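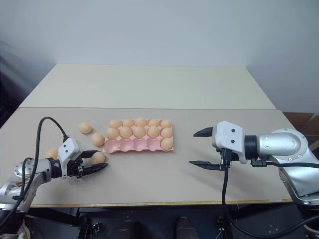 卵の保存と紙トレーの使い方

卵をまとめて買うと、最後の数個がどこに入っていたものか分からなくなることがあります。冷蔵庫のドアの卵ケースに移す、パックのまま棚に置く、紙のトレーに並べ直す。家庭によってやり方はいろいろですが、当サイトではパルプ製のトレーに並べ直す方法をおもに使っています。このページでは、並べ方、置き場所、使う順番、トレーの手入れ、使い終わったトレーの利用法をまとめました。

トレーの選び方

パルプトレーは古紙などを水に溶いて型で固めたもので、表面がざらざらしています。卵が滑りにくく、手が当たってもトレーの中で転がりません。色は灰色、ピンク、緑、薄紫などがあり、性能に違いはありません。うちでは買った時期ごとに色を変えています。

選ぶときに見るのはくぼみの深さです。卵の下半分近くまで入るものが扱いやすく、浅いものは冷蔵庫から引き出すときに卵が傾きます。購入前に卵を入れて試すことはできないので、商品説明にLサイズ対応とあるかどうかを確認してください。Lサイズ用にMサイズを入れるのは問題ありません。逆はくぼみの縁に卵が当たり、ひびの原因になります。

大きさは、5列×3段の15個用が家庭の冷蔵庫に合います。30個用は奥行きがあり、棚によっては扉が閉まりません。先に棚の幅と奥行きを測り、さらに指を入れるすき間をみておきます。棚いっぱいのトレーは取り出すときに必ずどこかに引っかかります。

プラスチック製のケースも悪くありません。洗えるのが利点です。Zunanceの卵ケースを一年ほど使いましたが、ふたの開け閉めが多くて面倒になり、いまは行楽のときにゆで卵を運ぶ用途に回しました。

移しかえる前に

作業の前に手を洗い、テーブルを片づけて広い場所をつくります。卵は丸いので、テーブルに直接置くと少しの傾きでも転がります。移しかえの途中で卵を仮置きするときは、テーブルの端から離し、トレーのそばに置いてください。心配なら下に布巾を一枚敷きます。布巾のしわに沿って止まります。

次にひびを見ます。手に取って一周まわし、明るいほうに向けると細い線が分かります。ひびのある卵はトレーに入れず、買ってきた当日で中身がもれていないものは、その日のうちに中心まで火を通して食べます。いつ割れたか分からないもの、中身がにじんでいるものは捨てます。

殻は洗いません。市販の卵の多くは出荷前に洗ってあり、家で水洗いすると殻の細かい穴から水と一緒に汚れが入ることがあります。羽根や土が少しついているときは、乾いたキッチンペーパーで軽く払います。直売所で買った未洗浄の卵で汚れがひどいものは、使う直前に流水で洗い、すぐ加熱します。

並べ方

1. とがったほうを下にします。丸いほうには気室という空気の部屋があり、こちらを上にしておくと黄身が殻に触れにくくなります。店のパックもたいていこの向きです。

2. 奥の列から埋めます。奥を全部埋め、次に真ん中、最後に手前。手前から入れると、奥に置くときに腕や袖が卵に当たります。

3. 一度に持つのは片手に一個まで。二個いっぺんに持つと卵どうしがぶつかります。急いでも大して早く終わりません。

4. 空きができたら手前に集めます。15個用に12個しかないときは、手前の列に三つ空きをつくります。空いたくぼみが見えていると、買い足す時期が分かります。

5. 上から手で押し込まないこと。くぼみに合わない卵は別の場所に回します。

古い卵が残っているときは、新しい卵を奥、古い卵を手前にします。取るときはいつも手前の右端からと決めておけば、順番は崩れません。左利きの人は左端からでかまいません。家族に伝えるときは「手前の右から」と書いた紙を棚の縁に貼っておくと、口で何度も言わずにすみます。

日付の残し方

トレーに移すと、パックの賞味期限の表示がなくなります。次のどれかで残してください。

・パックのラベルを切り取り、トレーの側面にクリップで留める
・マスキングテープに日付を書いて列の端に貼る
・古い卵だけ、殻に鉛筆で小さく印をつける

油性ペンで殻に書くのはすすめません。鉛筆で十分読めますし、強く押しつけなければ割れません。テープは冷えた場所でははがれやすいので、冷蔵庫に入れる前に貼ります。

賞味期限は生で食べられる期限として表示されているものです。過ぎたものは生で食べるのをやめ、早めに十分加熱して使います。割ってみてにおいがおかしいときは、日付に関係なく捨てます。

置き場所

冷蔵庫の棚の奥寄りが適しています。温度は10度以下を保ちます。ドアポケットは開け閉めのたびに揺れ、温度も上がりやすい場所です。冷気の吹き出し口のすぐ前も避けます。凍ると中身がふくらみ、殻が割れます。

パルプは湿気を吸います。野菜室や、水のたまりやすい棚の底には置かないでください。トレーの底がやわらかくなってきたら、くぼみが抜ける前に取り替えます。

においの強いものの隣も避けたいところです。キムチ、切ったネギ、開封した魚の干物など。どうしても隣になるときは、相手のほうを密閉容器に入れます。

棚の上ですべるようなら、滑り止めシートをトレーより一回り小さく切って敷きます。うちで使っているのはStalemettiのシートで、網目のないほうです。網目のあるシートはパルプの粉が入り込み、掃除が手間でした。

一度冷やした卵を室温に長く置くと、殻に水滴がつきます。お菓子作りで室温に戻すときは使う分だけ出し、出した分はその日に使い切ります。トレーごと出しておくのはやめます。

使う順番と献立

新しい卵は生食や目玉焼き、ポーチドエッグに向きます。白身に張りがあり、広がりません。少し日がたった卵はゆで卵にします。新しすぎる卵は殻がむきにくく、白身が薄皮について欠けます。買って一週間くらいのものが扱いやすいです。

ゆでるときは、水700mlを鍋で沸かし、冷蔵庫から出した卵をおたまで静かに入れます。卵が水面から出るようなら湯を足します。13分で黄身まで固くなります。ゆで上がったら冷水に取り、流水の下でむきます。殻つきのゆで卵はトレーに戻しません。生卵と見分けがつかなくなるので、ふたつきの容器に入れて「ゆで」と書いておきます。混ざってしまったときは、平らな場所でそっと回します。ゆで卵は速く回り、生卵はふらついてすぐ止まります。

トレーの中身が残り5個になったら、次の買い物のメモに書きます。オムレツと弁当の卵焼きで、うちではだいたい二日分です。

トレーが汚れたとき

パルプトレーは洗えません。卵が割れて中身がしみたら、そのトレーは捨てます。ふいて乾かしても、しみた部分に菌が残るおそれがあります。もったいないのですが、一枚40円ほどのものなので割り切っています。

割れたときの片づけは次の順です。まず無事な卵を別の容器に移し、中身がついた卵はペーパーでふいてその日に加熱して使います。トレーは袋に入れて口をしばります。棚は台所用洗剤をつけた布でふき、水ぶき、から拭きのあと、アルコールで仕上げます。熱い湯でふくと卵が固まってこびりつくので、最初は水かぬるま湯にします。作業が終わったら手を洗います。

汚れていないトレーでも、長く使い続けるものではありません。二、三回買い足したら新しくします。4月から9月のあいだは湿気が多いので、早めに替えています。

使い終わったトレーの利用

中身がしみていないトレーは、食品以外のことに使えます。

・工具箱の引き出しに入れ、ねじや座金を分ける
・種まきの仮の鉢にする(底に穴を開け、芽が出たらポットに移す)
・じゃがいもの芽出しの台にする
・塗装した小さな部品を乾かす台にする
・引っ越しのとき、細かく切って瓶のすき間に詰める

種まきに使う場合は、下に受け皿を敷きます。水を吸ったパルプは持ち上げると底が抜けるので、運ぶときは皿ごと動かします。Workneh の種まき用の土を入れたときは目が細かく、底の穴からこぼれたため、穴の上に新聞紙の切れ端を敷きました。

捨てるときの分別は自治体で違います。古紙として出せる地域と、燃えるごみになる地域があります。

よくある失敗

トレーを重ねる。空のトレーなら重ねられますが、卵の入ったものを二段にするなら、上下の向きをそろえず、九十度回して山と山が支え合う形になるものに限ります。長方形のトレーは回すとはみ出すため、家庭では重ねないほうが安全です。

両端だけを持つ。中身が多いと真ん中がたわみます。底に手のひらを入れて持ち上げるか、薄いまな板に載せて運びます。Flollwoodの木のトレイにちょうど収まるので、うちではこれごと棚に入れています。

買い物から帰ってすぐ全部移そうとする。冷凍品や肉を先に片づけ、卵はパックのまま冷蔵庫に入れておき、手が空いてから並べれば間に合います。

空いたくぼみに別のものを入れる。にんにくやミニトマトを置きたくなりますが、生卵の殻が触れた場所なので、食べ物は入れません。

関連ページ
冷蔵庫の棚板の外し方と洗い方
まな板の使い分け
鍋の焦げつきの落とし方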